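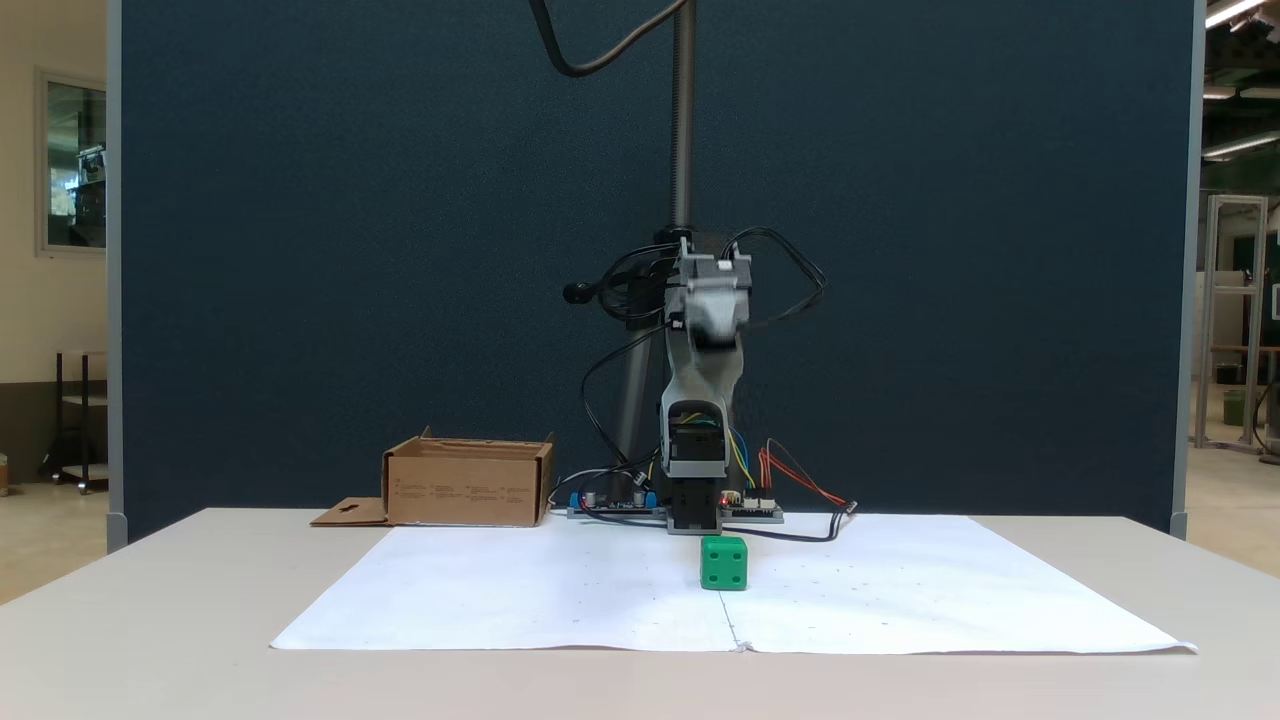
## Handout 2: Cantilevers and self-weight

Reading: Haddad notes, section 30. Units are SI unless marked.

A cantilever is fixed at one end and free at the other. Under its own weight, the bending moment is zero at the tip and largest at the support:

M = wL²/2 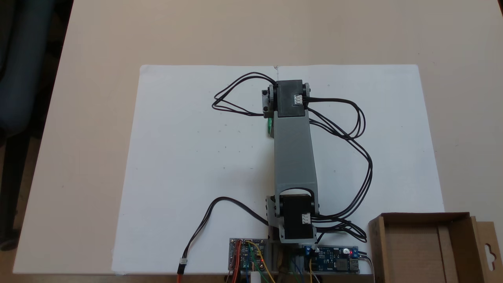
Point loads are added by superposition. A load P at distance a from the support adds Pa to the support moment. Treat any compact mass this way -- the black motor at the far end of the long gray link is a point load, and the link itself is the distributed load w. 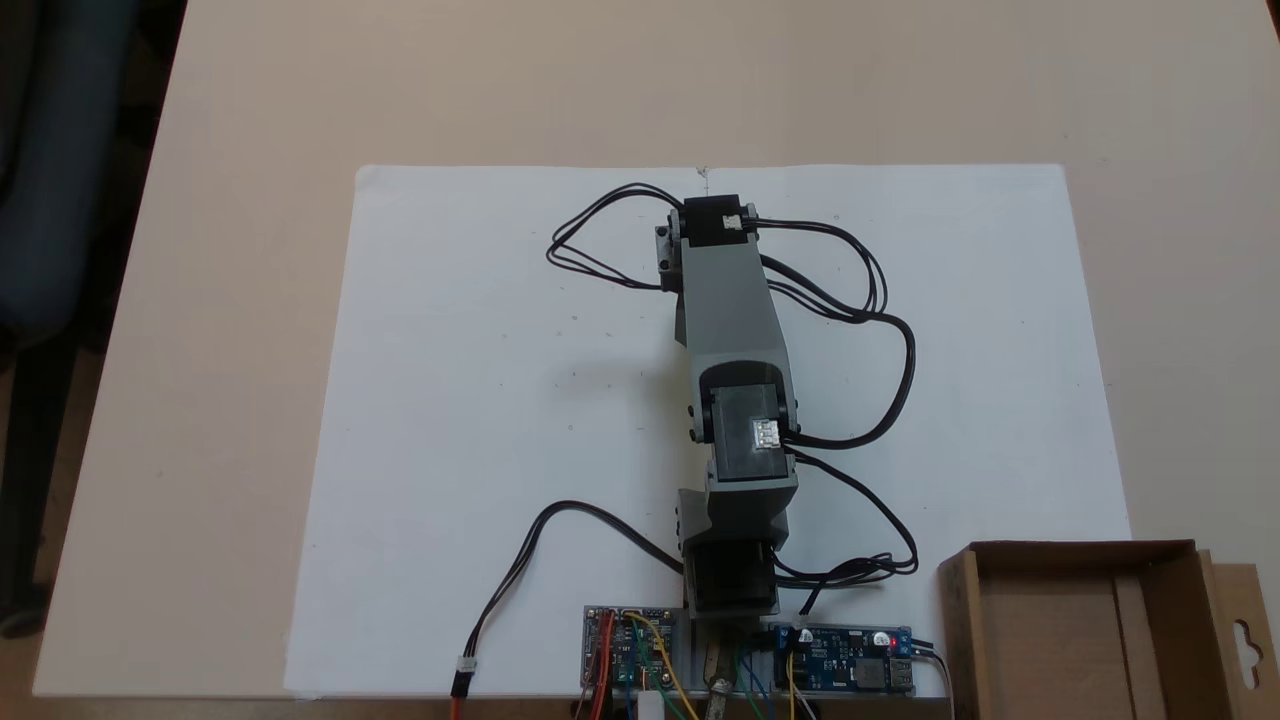
*Fig. 3. Arm stretched out flat on white paper.*

### Problem set

1. The Keltport beam carries P = 241 N at a = 2 m. Ignore self-weight. Find M at the support.
2. Repeat with w = 415 N/m and L = 2 m.
3. Sketch the shear diagram for problem 2 -- label both ends.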